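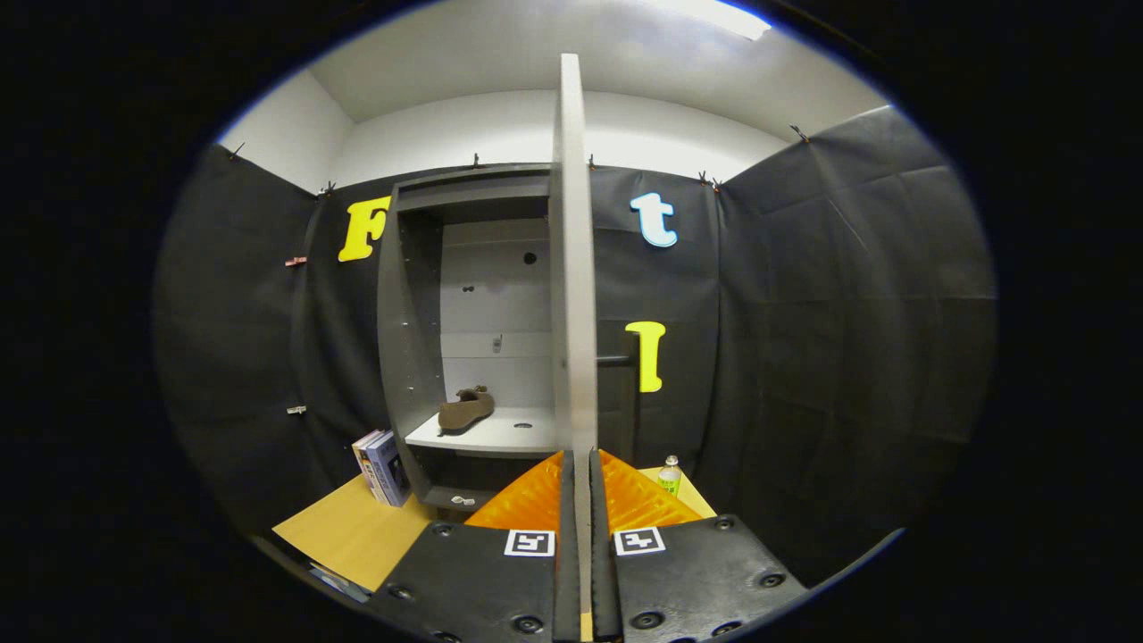

Orange pads, front and center. The slipper is on the middle shelf.

The pads come off more easily than they go on. I had 46 of them in a box from Jääskeläinen, all from the same batch, and every one was a hair too tall at the heel, so the fingers touched at the bottom and gaped at the top. I sanded 8 before I lost the will and filed the plates down a touch instead. Mwanaisha Simiyu, who taught me everything I know about grippers, has asked me not to repeat that last part in public.

So, the routine, mostly for my own benefit in June when I've forgotten it again.

Back out the bolts in the corners of each plate and put them in a cup. Not the coffee cup. Wipe the old glue off, then press the new pad on and hold it while you think about your choices. Bolts go back finger tight, then a quarter turn each, going corner to opposite corner. Close the fingers slowly and look for an even gap. If one side pinches, loosen both plates and start over, swearing optional.

The square markers get a dry cloth and nothing else. I used window cleaner once and spent an evening wondering why the software thought my left finger was in Cullville.

Then the jig: door open, slipper on the shelf, letters on the black cloth so the tracking has something to hang on to. Suede is a rotten thing to grip, and that makes it a decent test for new ridges. Clip the cloth back up wherever it has sagged. It will have sagged.

Gilmar Cordeiro swears a set of pads should last 3,000 grips. His might. I write the install date on masking tape now and swap them when the ridges feel smooth under a thumbnail.

Next job is the finger spring, if Trangate ever ships it.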